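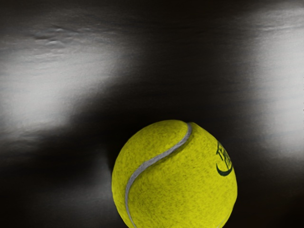 The Woretti plant stopped making gearboxes at 2 in the afternoon, and Hermine Widmer signed the last inspection sheet. It was unit 289 for the month. She wrote the number, then her initials, and hung the clipboard back on its nail.

The new owners had sent Subbarao Annamalai from Gurgate to run the changeover. He had been in the building 16 days and still wore his visitor badge.

"They want the line ready for axles in December," he said.

"The presses won't be here in December."

"I told them that."

"What did they say?"

"They said December." 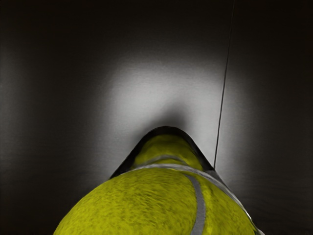 Hermine walked with him down to the test bench, where Divya Sundaram was draining the oil. She had the radio on low. A gearbox sat on the stand with its cover off, and the paint mark on the casing was Divya's own, a short blue stroke she had put on every unit she passed.

"Does this one ship?" Subbarao asked.

"It's the spare," Divya said. "Pladholm ordered 100 and paid for 100."

He looked at it for a while. Then he took off the badge and put it in his shirt pocket.

"Where do you keep the covers?" he said.

Hermine pointed at the rack, and he went over and got one.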